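The Case for the Layout Board

Small kits in clear acrylic have a practical problem that shows up long before the first joint is closed. The parts are hard to see. A transparent plate laid on a dark bench takes on the color of the bench, and its edges, slots and holes fade into the surface. The usual cure is a matte white board, and makers of tabletop kits have begun to treat it as part of the product.

Gritberg, which sells acrylic and molded kits to schools and repair courses, added a board to its Mastis series in March. The series covers 34 kits, the largest of which has 223 parts. The board has no printed outlines. According to the company's assembly notes, outlines were tried and dropped when builders began matching shapes to the print and stopped checking which way a part faced.

Orientation accounts for most of the trouble. A clear plate has no obvious front. If a hole sits off center, the plate has two faces that look the same until the next part fails to line up. The notes recommend finding the smallest feature on each plate first, usually a pilot hole near a corner, and turning the plate until that feature matches the drawing. Larger openings are less reliable as a guide, being often close to the middle.
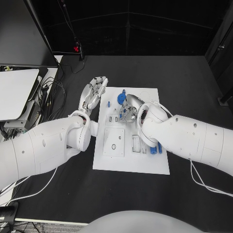
Colored parts follow a different rule. Pins, rods and knobs carry the load or take the turning force, and they are made in a solid color so that they can be sorted by eye. Within one color, diameter is the thing to check. A slim rod will enter a bore meant for a thick one and will appear to fit, then work loose under load. Rods should be compared end to end before any of them goes in.

Parts that can stand should stand. An upright pin takes up little of the board and can be lifted straight into its hole without being turned in the fingers. Short, thick cylinders may be left on their sides if the board is level, although a strip of low-tack tape is a sensible precaution on older benches.

Slotted holders call for more patience. The fit between a slot and a plate is usually tight, and acrylic does not forgive a plate forced in at an angle. Cracks begin at the inside corners of the slot and may not show until later. The plate should enter square, with even pressure along the whole edge – never from one end.

Vandenberghe, a smaller supplier, takes the opposite approach with its Zavevine kits. Parts come in a tray with a molded recess for each, and the tray doubles as the work surface. It is quick to set up, and nearly 900 trays are now in use in evening courses. The drawback appears halfway through a build, when the emptied recesses leave no flat area large enough for a partly finished assembly.

A plain board has the reverse fault. It takes longer to lay out, with 12 minutes allowed in the Mastis notes for the larger kits, and it gives no warning when a part is missing. Builders who use one should check the parts list against the board before peeling any protective film. Film left on a plate adds to its thickness and can turn a snug slot into an impossible one.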